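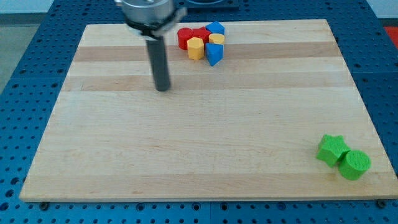

Board of pale and honey-coloured strips on a blue work table.

Home Modules Handouts Reading Contact

Unit 4: Secret projects and how the stories grow

Last week we looked at where a rumour starts. This week is about what keeps it going once it has started. The case is the Wotport hum.

Background

People in Wotport began reporting a low night-time hum, mostly between 2 am and 4 am. The local paper ran a letter about it and got 58 replies. Several mentioned the old D'Amico works on the Mekville road, which had been shut for years and was still fenced. Within a month the hum and the fence were one story: there was a laboratory under the works and it was called Hadorer.

The name Hadorer comes from a single forum post. The writer gave no source. Later posts quote each other, and by the end of the first year there were about 2,000 of them. Most repeat the same four claims:

- a shaft under the D'Amico works
- lorries with no markings
- a former employee who "can't talk"
- test subjects moved from Mekville

Points to note

1. The letters came first. None of the 58 uses the word Hadorer or mentions a shaft.

2. The former employee is never quoted directly. He is always known to someone else. Compare the friend-of-a-friend stories in Unit 2.

3. Image evidence. Followers searched for the name online and circled figures in whatever came up. A search engine returns pictures for almost any word, so a result shows only that the search was made. Keep this apart from the question of whether the hum was real. Some residents certainly heard something.

4. Lack of records was read as proof of secrecy. Ask what record would have changed a believer's mind.

For the seminar

Read the forum extract in the pack. Mark each claim as seen, heard from a named source, or heard from an unnamed one. Write 800 words on one claim and trace it back as far as you can. The upper limit is 1,000, including notes.

Last updated: August
Shares 14 | Comments 3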